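The Gradcombe Seating

Gerardo Tagle had been engaged to draw up the seating plan for the Mustov-Humar wedding at a rate of five pounds per table. He worked from the registry office stationery cupboard, with a ruler, a hard pencil and the guest list supplied by the bride's uncle, Ambrosio Humar.

The list ran to 937 names. The hall at Gradcombe was licensed for 900.

He telephoned the groom's side first.

"Thirty-seven over," he said.

"Those will be the cousins," said Mr Mustov. "They cannot be removed."

"Can they stand?"

"They can stand during the vows. They cannot stand during the soup."

Tagle wrote this down. The terms of the licence made no mention of soup. They did define an occupant as a person inside the four walls of the hall for a period longer than one course. He read the clause twice and then drew a rectangle on a fresh sheet, representing the lawn.

The difficulty was the aisle. The Mustov custom was that every guest should walk it, in order of age, before the bride did. Tagle timed the walk with his own legs at a moderate pace and obtained a figure that would put the bride at the altar some while after dark. He then tried it with guests walking in rows of five, which brought matters forward to late afternoon but required the aisle to be wider than the hall. 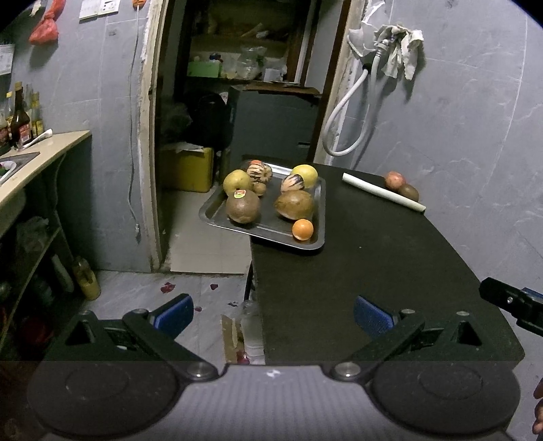

The registrar, Efren Saludo, received the revised plan in October and objected to it in writing. He had no view on the cousins. His concern was the register, which had to be signed indoors, at a fixed surface, within his sight. Tagle proposed a black table with a rounded front edge, of the kind that extends back towards the wall, so that the couple could approach along the curve without anyone's dress meeting a corner. Saludo replied that the shape was acceptable. He asked for the position to be marked on the plan to the nearest inch - and initialled.

The aisle was settled by moving it outside. Guests would walk the lawn by age, enter by the north door, remain for one course and leave by the south door, so that at no time would the hall hold more than its limit. The eldest, a great-aunt of ninety-four, was to set off at seven in the morning.

She set off at ten to. By the time the bride arrived, the great-aunt had completed the circuit, eaten her soup and joined the queue again behind the infants, on the grounds that she had enjoyed it.

Tagle amended the list to 938 and sent Ambrosio Humar a supplementary invoice.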